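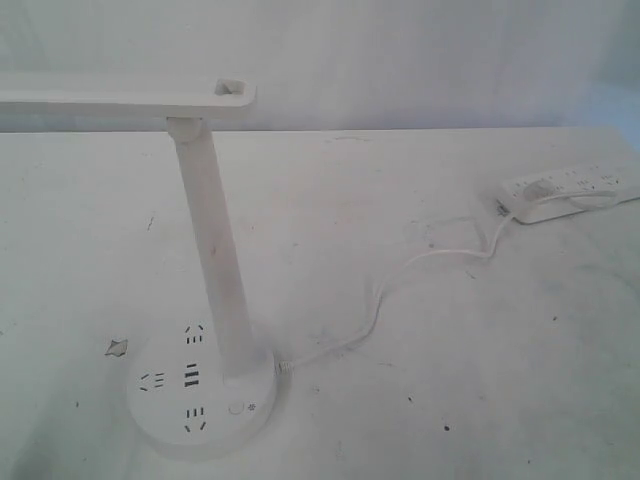 May 10, 2026. Started the plugging and unplugging set for Vanier, and I'm already behind — my own fault, I spent the first hour fiddling with the gripper pads. Target is 3000 episodes by June and I got 21 good ones out of the morning, plus 9 I threw away for bad starts. The desk lamp is a pain! White plastic, white cord, white strip, all on our pale table, so the depth gets patchy right where the cord bends. The sockets in the base are the one thing that stands out nicely, all those dark slots, so I'm using them to check alignment between runs. Lindiwe wants the cord left in a different shape each time (fine by me, it never lies the same way twice anyway).

Xolani tried teleop after lunch and he's way smoother than I am on the pull. I keep twisting. We should probably tag operator in the metadata before the sets get mixed.

Next: wipe down the table, 20 more with the plug starting out of the strip, ask Unathi about the wrist offset.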